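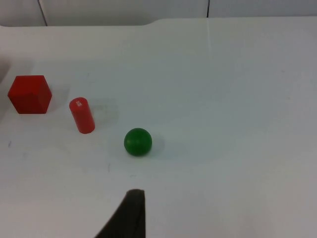 図1 白い天板に置いた立方体、円柱、球

3 形のブロックを机に並べる

この章では、Wollus 形のブロックのセットから三つを選び、机の上に並べる方法を説明します。はじめて使う方は、赤の立方体、赤の円柱、緑の球の組み合わせをおすすめします。同じ色で形がちがうもの、形も色もちがうものを、一度にくらべることができます。

3.1 机の準備

1. 白い、つやのない天板の机を用意してください。色のある机でも使えますが、影の形が見えにくくなります。
2. 天板をかわいた布でふきます。うすいこすれのあとや小さい点は、残っていても問題ありません。
3. 天板が水平であることを確認します。緑の球を中央に置いて、15秒待ってください。球が動くときは、机の脚の高さを直します。

注意:ぬれた布でふいたあと、すぐにブロックを置かないでください。底に水が付くと、色がうつることがあります。

3.2 並べかた

1. 赤の立方体を、左の端の近くに置きます。手前から見て、上の面と横の面が二つ見える向きにしてください。
2. 赤の円柱を、立方体の右、少し手前に立てます。横にたおして置かないでください。
3. 緑の球を、円柱の右で、もう少し手前に置きます。球は最後に置くほうがかんたんです。
4. 三つがだいたい斜めの線になっていれば、完成です。 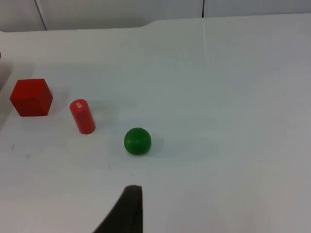 図2 並べた状態。円柱の上のほうに小さい白いラベルがあります

メモ:円柱のラベルは、はがさないで使ってください。部品を注文するときに必要になります。ラベルの文字が読みにくい場合は、部品番号291とお書きくだされば、円柱であることがわかります。

メモ:影がうすくて見えないときは、部屋の明かりを一つにしてみてください。ブロックと明かりの間は、400 mm以上はなしてください。

3.3 くらべる活動

1. 立方体と円柱を見て、同じところを話します(色)。次に、ちがうところを話します(形)。
2. 円柱と球を見て、同じように話します。
3. 机の別の側に移動して、もう一度見ます。円柱の見えかたは、目の高さでかなり変わります。
4. 紙に三つの影をかきます。時間は10分ぐらいが適当です。

警告:球は机から落ちやすいです。小さいお子様が使う間は、大人の方が机のそばにいてください。

3.4 片づけ

球、円柱、立方体の順に箱へもどします。箱の仕切りは三つとも大きさがちがいますので、入らないときは強く押さないで、場所を確認してください。ふたは、かちっと音がするまで閉めます。

日本語版の作成:Angeliki Stergiou(Skolport)

最終更新日:2026/02/02

お問い合わせ | © Zarkidmont | ページの先頭へ戻る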